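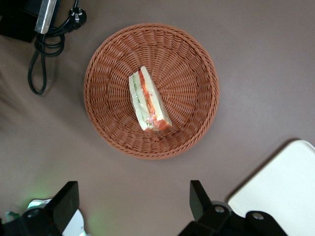

Wrapped sandwich, woven basket.

Home | News | Visits | Members | Join

September
By Cirilo Barrera

Notes from the Gerkholm paper mill visit, typed up fast before I forget it all. Sorry for the state of them.

Early start. Bus from Stamton, 60 seats and every one taken, bags on laps. Long slow stretch behind a tractor past McIntyre, then over the river and you smell the mill before you see it. Cooked cabbage, sort of. Gone from your nose in ten minutes.

Sign in, ear plugs, orange vests, closed shoes only. One poor man in sandals had to borrow boots two sizes up. We split into 2 groups and I went with the one starting at the wood yard.

Wood yard first then. Logs stacked higher than a house, mostly spruce, sprinklers running on them all day so they don't dry out and crack. Debarking drum is a huge turning tube, logs tumble against each other and the bark just rubs off. No blades. I had always pictured blades. The bark goes to the boiler and makes most of the steam for the place.

Chipper next, could not hear a word of the guide there. Lots of pointing. Something about chip size and a screen, the big ones go round again.

Pulping we only saw from a walkway behind glass. Tall tanks, pipes, gauges. Fine, but I'd have skipped it for more time on the machine.
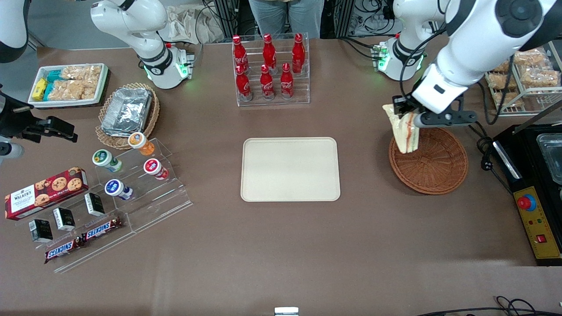 Back to the tour. Paper machine number 3 was the part everybody came for. Longer than a soccer field and hot as a laundry at the far end. At the wet end it's nearly all water, gray soup spraying onto a moving mesh, and by the time it has gone through the presses and the dryer cans it is paper. They run it at 3,000 feet a minute. When the sheet breaks a horn goes and the crew come out of the control room at a run. We got a break while we were standing there! They had it threaded again before our guide finished explaining what a break was.

Asked about the felts (the blankets that carry the sheet through the press). Changed every few weeks, takes most of a shift. They let us handle an old one, heavier than it looks and surprisingly soft.

Winder room, big parent rolls cut down to customer sizes. Then the warehouse, clamp trucks picking up rolls like soup cans. The mill employs around 769 people, counting the woods crews. A lot of them are second or third generation.

Test lab was tiny and my favorite. They tear strips, burst little circles, check brightness against a standard tile. Got to tear a strip myself. Brown sack paper is much tougher than you'd think, I lost.

Shop by the gate sells offcut pads by weight, cash only. Bring a bag. I bought far to many.

Back in Stamton by six. Next visit is the Trascombe pottery, names to me please, and if you still have an orange vest Gerkholm would like it back.

Contact us | Copyright Stamton Visits Club | Back to top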